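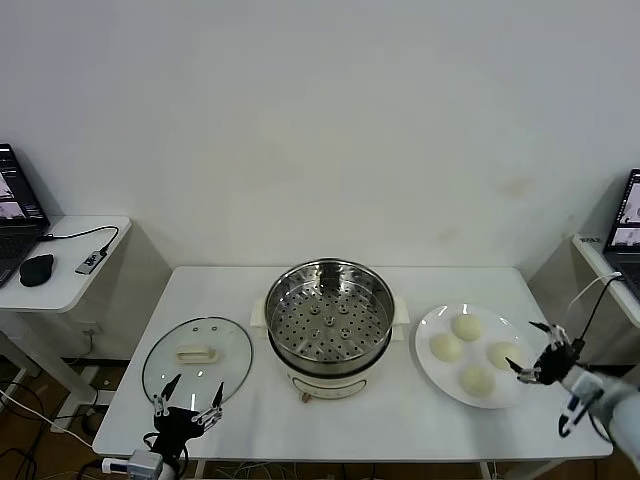 *Lid, steamer, four buns on the plate.*

Theda Baumgart had been hired to put buns into a steamer, and by her second week she was the best at it.

The job was listed as data operator. She had come from a bakery, and that was on her application, but Wayne Hollis told her later he hadn't read that far down. He had hired her because she could sit still. The test at the interview was to wear the headset for almost an hour, moving wooden blocks from one tray to another with the robot's arms, and most people took it off to rub their eyes. Theda left it on. She found it restful.

The task sheet was taped to the inside of the door. Start with the lid off and on the table to the left. Pick up a bun from the plate with the right arm. Place it in the steamer without touching the rim. Repeat until the plate is empty. Put the lid on with the left hand. End episode. Under that, in Wayne's handwriting, it said DO NOT TALK TO THE OPERATOR DURING AN EPISODE, and under that, in someone else's, it said unless there is a fire.

Fonidetti wanted 1150 good episodes. Good meant that nothing was dropped, nothing was squashed, and the recording had no gaps in it. The buns for the good ones went on the plate in a new arrangement each time, sometimes in a diamond, sometimes all to one side, and Eftychia Vlachopoulos did the arranging. She sat at the right-hand laptop and watched the camera windows, and between episodes she got up, took the buns out of the steamer, put them back on the plate, took the lid off, and sat down again. She had a degree in linguistics. She said it was the most walking she'd ever done at a desk job.

"Ready," Eftychia would say.

"Ready," Theda would say.

Then there was a beep, and then nobody spoke until the lid was on.

The arms did what Theda's arms did, a little late. She got used to the lateness the way you get used to a heavy door. What took longer was the pressure. She couldn't feel the bun. A hand in a bakery knows how much a bun will take before the skin dents, and she had to do it by eye, watching the dough give under the fingers and stopping one moment before she wanted to. The first day she ruined 6 of them. Wayne wrote it in the log. He wrote everything in the log, including what time the heat in the building came on.

By the end of the second week they had a few hundred episodes, and Elsa Hovland came down from the third floor to say that she had trained on them.

Elsa did the models. She was polite and always seemed to have left something running upstairs. She asked Theda to stay and watch, so Theda sat on the spare chair with the headset in her lap while the robot ran by itself for the first time. It was January and dark outside already. Wayne stood by the stop button with his hand flat on the table next to it.

The right arm went to the plate, waited, closed on a bun, and lifted it. It carried the bun across to the steamer. Then it stopped, with the bun held over the tray, and did nothing.

"Is it stuck?" Eftychia said.

"Wait," Elsa said.

The arm went down and let go of the bun. It went back for the next one. It carried that one over and stopped again in the same place, for the same amount of time.

Theda knew what it was before anyone said anything. She felt her ears get warm.

"That's me," she said.

Elsa looked at her.

"I stop there. I've always done it. You hold it over and look at where the others are, and then you put it down. My boss at Colombo's used to yell at me for it."

Wayne had the log open on his knee. "How long do you stop?"

"I don't know. I don't time it."

Elsa went back upstairs and came down again later with the numbers. Theda stopped over the steamer in nearly every episode. The model had learned it with everything else. It had no idea what she was looking at when she stopped, Elsa said. It had only learned that at this point in the job, you stop.

They had a meeting about it, in the room itself, standing up. Wayne wanted the pauses gone. Fonidetti was paying for speed, and a steamer line that stopped and thought over every bun was going to look bad when their people came to see it. He said Theda could try going straight down from now on, and Elsa could trim the old ones.

"I can trim them," Elsa said. "I don't know if I should. She might be getting something from it."

"What would she be getting?"

They both turned to Theda.

"Where the others are," Theda said again. "So they don't stick together. They swell up when they cook. If you put two of them side by side you have to tear them apart, and then you've got one with no skin on it."

"The steamer isn't on," Wayne said.

That was true. It was never on. They couldn't have it on, with the hands. The buns were three days old and had been picked up so often that the bottoms had gone shiny. Nothing in that room was ever going to swell. It hadn't occurred to her until then that she had been leaving room for it.

She tried going straight down. It made her slower, if anything, and the buns ended up in a clump on one side of the tray. Eftychia took a photo of the clump on her phone and sent it to her without a message.

The next week the company changed the right hand for a gripper. Fonidetti's machine was going to have a gripper on that side, and they wanted part of the set recorded that way. Wenche Åberg from the workshop came in and did the swap. She had the hand off and the gripper on before the coffee was ready. She put the hand in a padded box and wrote FETIS on the lid with a marker, Fetis being what they called that arm, after a cat she used to have. The left arm was called Temora and kept its fingers.

"Two points of contact," Wenche said. "You'll hate it."

Theda put on the headset and tried it. She picked up a bun by its sides, and lifted, and it turned a little between the metal fingers and then held.

"I don't hate it," she said.
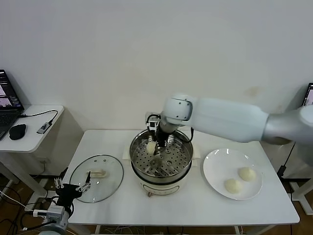
She liked that she couldn't fuss with it. With the fingers there had always been one more small thing to adjust, and with the gripper the bun was either held or it wasn't. She had to come at each one from the right side and decide first. She still stopped over the tray, though. She noticed herself doing it now, every time, and it was like noticing your own breathing.

On the Thursday, after the others had gone to lunch, she went up to the third floor. She had never been there. Elsa's desk was by the window, with a sandwich on it that had one bite gone.

"Can you make it know the difference?" Theda asked. "Between stopping and looking?"

Elsa moved the sandwich. "What do you mean?"

"I don't stop on the first one. Or I shouldn't. There's nothing in there to look at. I think I only do it on the first one out of habit. If I quit doing it on the first one, and I look longer when it's crowded and shorter when it isn't, would it get that?"

Elsa thought about it for long enough that Theda looked out at the parking lot.

"It might," Elsa said. "It'd have something to tie it to. Right now it's the same pause whatever is in the tray. You'd have to be consistent."

"I can be consistent."

"And we'd have to vary the tray. Start with some already in it. Wayne won't like that, it's a new protocol."

Wayne did not like it. He said so at some length and then printed a new task sheet and taped it over the old one. Eftychia made up the arrangements on paper, one bun in the tray or two, left or right or in the middle, and shuffled the papers so that Theda wouldn't know what was coming. They recorded 39 episodes the first day that way. Theda threw out four of them herself, ones where she'd stopped when she had no reason to. She took off the headset and said "Not that one," and Wayne wrote it down.

It was tiring. She hadn't been tired before. At night she lay in bed and went over the tray, one on the left, go right and a little back. Her sister called and asked how the robots were, and Theda said they were fine, and then talked for ten minutes about spacing.

Elsa trained on the new set over a weekend. On Monday they all came in, Wenche too, who had brought her own stool from the workshop. Eftychia set out the plate and left the tray empty. Wayne stood by the button.

The arm picked up the first bun, carried it over and put it straight down near the back. It went for the second. It carried that one over, and it stopped, only for a moment, and moved to the left and set it down with a clear gap between the two.

"Huh," Wenche said.

The third one it dropped. It hit the rim and rolled off across the table, and the arm went on down with nothing in the gripper, opened very carefully over the tray, and went back to the plate for the next.

Wayne wrote that down too. Eftychia went after the bun, which had gone under the side table in among the cables, and she was down there for a while. When she came up she wiped it on her sleeve and looked at Theda, who was already putting on the headset.

"Two in the tray," Theda said. "Put them at the back this time. It needs more of those."

"Ready?" said Eftychia.

"Almost. Okay. Ready."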